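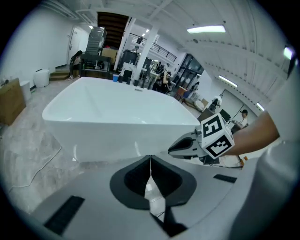
Was it worth a day off work? Mostly for the coffee, and a little for the grippers.

November 10, 2021

Kanero open day. Aishwarya Hegde got us on the list back in September and has reminded me of the favor since. Train to Stotholm, then a walk I'd been told was short.

I had dressed for robots. What they had was a big white bathtub on the floor and hand-held grippers, which a person works by arm, as people have worked things for some time. The idea is that the machine learns from the arm later. They want 3,000 runs before it gets a turn of its own. I asked how far along they were and got 222, said with great cheer.

There's a white cube with black patterns on it by the jaw, so the software knows where it is. I envied it slightly.

Had a go myself — the thing is heavier than it looks, and my wrist still has opinions. Aishwarya was better at it and mentioned this twice on the platform.

Missed the 17 bus. Soup, bed. Must write to Kandasamy about the Brollesell invoice tomorrow.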